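2020-07-13
Glue trials, hide glue vs fish glue, batch 2

Stock hide glue soaked overnight in cold water, then warmed in the water bath. Grotedley fish glue used straight from the bottle. Test strips are beech offcuts, planed the same morning, grain lengthways.

Clamped for six hours, then left flat. Spoiled strips and scrapings go in the lidded bin, not down the sink.

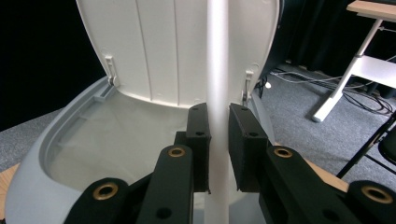
Results so far

Hide glue strip A held at 200 N and let go at nearly 600 N. Break was mostly in the wood. Strip B failed early along the glue line; I suspect the joint had chilled before the clamp went on.

Fish glue strips are still tacky at the edges. Chelsea Bellamy had the same trouble in May with the Malinowski bottle and put it down to damp air. Will leave them another night before loading.

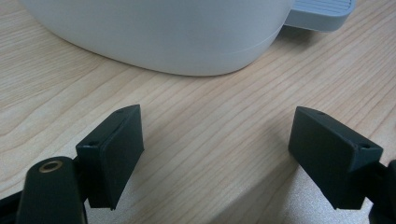
Strip B to be repeated with both faces warmed first. Squeeze-out to be wiped with a damp rag before it gels. Need to order more beech from Gorkusell and check the date on the fish glue.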